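### 4.2 Bedroom tasks: folded clothes, soft toys, full surfaces

Laundry gets most of the attention in the home-robot literature and most of it happens on a clear table. A single shirt, flat, good contrast. We wanted the version people live with, so the Karo task set takes clothes where they end up: on a bed, in stacks, next to whatever else got put down there. Figure 3 gives one of the bedroom settings. Denim piled in layers, a pale green garment draped over the top with a leg hanging loose, a plush Pikachu on its side by the wardrobe.

Three jobs were defined for this room. (a) Take the top garment off the stack without pulling the stack over. (b) Move the stack, whole, to a second spot. (c) Pick up the toy and place it elsewhere on the bed. Human demonstrations were collected with hand-held two-finger grippers, one per hand, 149 for the bedroom out of 800 in the full set. Policy training follows Section 3 with no changes.

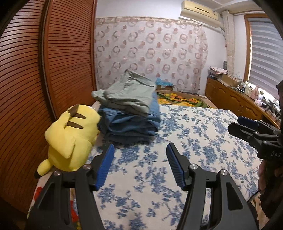

**Figure 3.** Bedroom setting with stacked denim, draped garment and plush toy on a patterned bedspread.

Job (c) is close to solved. Soft, big, yellow against white and blue, and it forgives a bad grasp. Job (a) is not. The policy finds the top garment but closes on two layers as often as one, and once it has two it keeps going. It has no notion that the stack is comming along. People feel this right away and let go; our fingers report width only. Liis Vaher, who ran the Gazi trials, logged the double grasp as the main failure in every bedroom we tried.

Job (b) needs both hands and we would call it unsolved. Lifting denim from the side folds it in the middle. The demonstrators slid one finger under and pressed from above with the other hand – easy to show, hard to learn from 149 examples spread over three jobs. We tried 8 variants of the action horizon and 5 of them did worse than the baseline. The rest made no difference worth a table.

Patterned bedding is a smaller problem than we expected. Floral prints on the spread did confuse the depth estimate near folds, mostly for dark garments, but swapping in a plain sheet at the Drornenitz site did not fix the double grasps. So the limit is touch, at least for (a). Lighting from windows mattered more, see Section 5.

How does this compare with the shop-floor tasks? At Florkgate the same policy loads rigid parts into trays all day with few stops. Parts have one shape, trays have slots, and a wrong pick shows up at once. A pair of jeans has no slot and a slightly wrong fold is still wrong an hour later – somebody has to redo it. We don't think more of the same data closes this gap by it self. Next round, from October, adds force sensing at the fingertips and drops job (c).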